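Why do things have ribs?

Not you. You have ribs too, but we'll get to that!

Take a sheet of paper. Hold one end. Flop. Now fold it in a zigzag, like a fan, and hold it again. Stays up! Same paper, same weight. The folds do the work.

Engineers love this trick. A thin flat piece bends easily. Stand a thin strip on its edge and it hardly bends at all. Try it with a ruler. Flat way, bendy. Edge way, really stiff. So if you stick little walls, called ribs, onto a thin sheet, you get somthing light AND strong. Less stuff used too.

Where to look? Cardboard boxes (peek inside the torn bit, wavy paper). Shed roofs. Leaves, on the back. Seats, underneath.
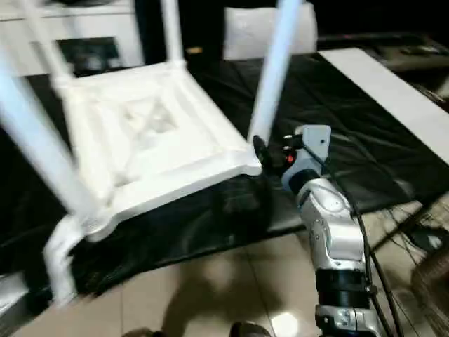
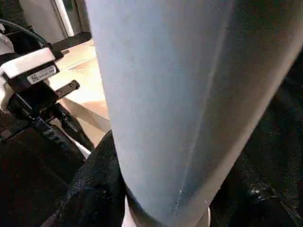 First picture: upside-down white chair, faint crisscross ribbing under the seat.

Bridges do it too, only bigger. The old footbridge at Hovbridge is 22 metres long and its deck is thin steel with ribs below. You'd never know from on top. Walk under it and look up.

And you. Your ribs are a bit different, they're curved bars round your heart and lungs, a cage that can move when you breath in. Not the same job, but the same idea of getting strength without a big heavy lump.

Now try this
Two piles of books, a gap between. Lay paper across. Add coins, one at a time. Then fold the paper in zigzags and go again. Ye-ji Ryu from Vurkedthorpe got 6 coins on flat paper and 151 on folded. Her piles were very close together! Beat that?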